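Thread on Drukholm and why I think they go through against Udley. It is long, sorry. English is my second language so please be patient with me.

14 Feb 2021

First, the situation. Drukholm won the first leg at home by two points. In the Mtshali Cup the total score decides, so they travel to Udley with almost nothing in the bag. Many people write that a lead of two is the same as no lead. I don't agree.

If you lead by two, the other team must decide when to hurry. Udley are a slow team. They like to walk the ball up, call a set, and wait for the big man to get deep position. When they have to play quicker they throw the ball away. We saw it in October against Pitent, in the fourth quarter.

Now the point guard. Khải Thái has played 239 minutes in this competition and I think he has been the best defender at his position in our group. He doesn't steal many balls. What he does is pick up his man at three-quarter court and turn him, turn him again, and suddenly there are only fourteen seconds left to make a play.

On offense he is more difficult to love. The jump shot is flat and he still passes up the corner three when he is open. In the first leg he did this twice in a row and the bench was shouting at him. The coach took him out, talked to him, and put him back after one minute. I liked that.

Sihan Zheng is the other half of the story. She coaches the Udley men's side since last summer and I have big respect for her timeouts. I mean it seriously. Watch what Udley run after a timeout: almost always a back screen for the shooter first, and then the pick and roll on the empty side. Drukholm were late on the back screen all night.

So how did Drukholm win? Rebounds. They kept Udley to 64 points and most of that came from ending the possession the first time. Their power forward is not tall but he finds a body every time before he looks for the ball. Youth coaches should show this to the kids.

One thing worries me, the fouls. Drukholm's center had four of them before the last quarter started. If this happens again in Udley, the backup must play long minutes, and the backup cannot defend the pick and roll in space. He drops too deep and the guard walks into a free shot.

Some of you asked about a zone. I would use it, but only after made free throws, when there is time to set it. Pitent tried a 2-3 zone against Udley for one full half and the high post was open the whole time. With a passer like Udley have there, it is a gift.

Somebody also asked if the empty gym helps the visitors. Maybe a little. Udley's building is normally very loud, with the drums behind the basket. Now you hear the coaches and the shoes. For a young team this must be easier at the free throw line. But Udley's rims are hard, everybody who played there says this, and no crowd changes the rims.

My prediction for the second leg: Udley win the game by one and Drukholm go through by one. Yes I know, very brave.

Correction to my third post: the Pitent game I mean was the one on their home floor, not the preseason one. Thank you to the two people who wrote me. In the preseason game Udley handled the press very well, so please don't use that one against me.

About the schedule, because I get this question every time: the winner plays Pitent in the next round, one game only, and Pitent have home court because they finished first. I would prefer two legs again but the calendar is too full this year.

For Pitent I think Drukholm is the worse opponent. Pitent want to run after every miss, and Drukholm send only one man to the offensive glass and the others go back. It will be an ugly game and I will enjoy it.

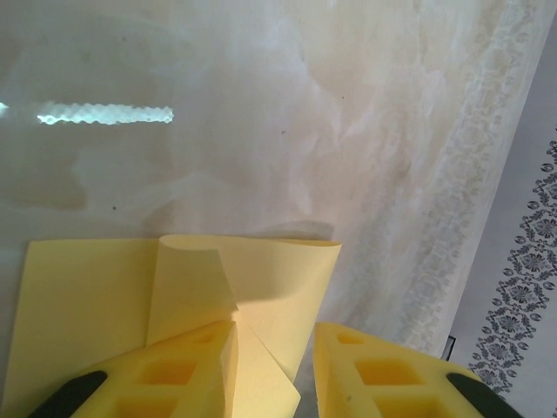
Udley would at least give Pitent some long rebounds to run with. I write more on this matchup after the second leg, when we know who it is.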